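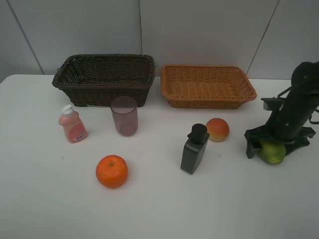

December 21, 2023

Last long session before the break, and I want to get this down while I still remember it. We're on the sorting set for Groltby now, fruit into one basket and everything else into the other, and Diane Friesen and I traded off on the controls all afternoon. We kept 28 episodes and threw out 11, mostly my own doing, I'm afraid. I get impatient on the way down and close the fingers before they're properly around the lime, and then the poor thing scoots off toward the peach. Diane comes in slower and her grasps look lovely on playback!

A note for whoever picks this up in January: please keep shuffling the layout between episodes, even when you're tired and it feels silly. The last batch had the tangerine in nearly the same spot every time and the policy learned the spot (we all had a good laugh, and then we had to redo it). The cup still worries me a little. I'd try it from the rim first and write down how it goes.

Target is 50 good ones before we retrain. Files are on Randine, in the usual folder, labels not checked yet.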